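Toledo Open Lab Night: Notes from the Student Robotics Course

Filed under: Visits

The robotics course at the technical college in Toledo opens its doors once a year, in March, on a Friday evening. I drove up with Hortensia Quezada, who teaches shop at my daughter's school and wants to start a club there. We got in at 7 and stayed until they began putting the chairs up.

Parking is behind the east building. The signs send you to the front, where the doors are locked after 5, so follow the people carrying coffee.

Pilar Yáñez runs the course. There are 16 students this year, split into teams, and each team has one task to finish by the end of the term. The first half is classroom work and simulation. They do not touch a real arm until week 7, and several students told us that was too late. Yáñez said she had heard this before and was thinking of moving it up.

The first room had posters and laptops. One team had written a scheduling program for the shared equipment, called Trendent, which tells you who has booked which arm and for how long. It looked plain and worked fast. Hortensia asked if a school could use it and was given an email address.

The second room was where the table clearing team had set up. Their project is called Kernia. The job is to pick things up off a small table and put them somewhere else, one item at a time, without a person steering. 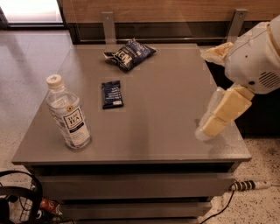

Facundo Ledesma and Tomomi Nagano did most of the talking for the team. Ledesma handles the grasping code and Nagano handles the camera side. They said the choice of items had taken more arguing than the code did. Wooden blocks were easy and told them very little, so they went over to ordinary snacks and drinks. The clear bottle of TEAS' TEA is the one Nagano worries about, as the camera has trouble deciding where clear plastic stops and the gray tabletop begins. Ledesma's problem is the small dark wrapper lying flat near the middle, which gives the padded fingers very little to close on. The crumpled bag toward the back is easier to find, but it changes shape when squeezed.

They keep a log of every attempt and let visitors page through it. In the last full session they made 52 attempts and 11 of those were marked as failures, most of them flat items. Each failure has a short note next to it. "Pushed it" came up a lot.

I asked about the shine on the tabletop. Nagano said they had talked about covering it with paper and decided to leave it alone, as most tables people own are not covered in paper. Light from outside is a bigger nuisance – results from the afternoon and results from the evening don't match, and they now write down the time of day with each run.

The last stop was a short talk by Seija Karppinen, a former student who now works at Tromari on warehouse equipment. She spoke for 16 minutes and spent most of it on cables and connectors. She said her first months on the job were mainly finding loose ones. The students took notes. Someone asked about pay and she answered the question.

For anyone planning to go next year: entry is free, there is no sign-up, and children are fine as long as they stay behind the tape. The vending machine on the first floor takes cards only. Hortensia came away with a parts list and a copy of the course outline, and she is meeting with her principal about a room.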